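Pylyp Chornovol
November 25, 2025

ok it's decluttering week at my place and I'm going to post my way through it so I don't quit halfway like I did last time. Thread!

The rule this year: every odd little thing in the apartment goes in a bin first. No deciding while you're on your knees in front of a drawer. Toss it in, move on, sort later with coffee.

I started with the junk drawer in the hall (why do I own four tape measures??) and then did the shelf over the washer, and that one took me till lunch. More than 21 bread clips in there. I counted because I was mad.

Bins matter way more than I thought, by the way. I used to use cardboard boxes and they'd go soft at the corners and I'd lose the small stuff under the flaps. A hard gray one with straight sides is so much better, and who cares if it's beat up inside! 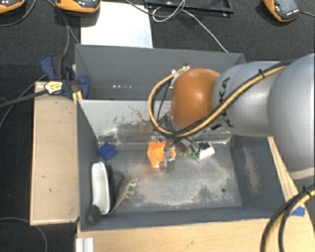

Odds and ends in the gray bin. Team blue cube or team orange thing?

The pieces I can never place are the ones like that beige-olive one with the little prongs. Comb? Part of something? My system for those is a "mystery" jar, and if I haven't needed it in 2 months, out it goes.

Clear plastic is the other trap. It disappears against everything, so tip the bin toward a window before you call it done. I threw out a perfectly good lid last year and I'm still sore about it.

Tomorrow is the desk. Seven years of cables and a Mirker label maker that only prints the letter K. Send snacks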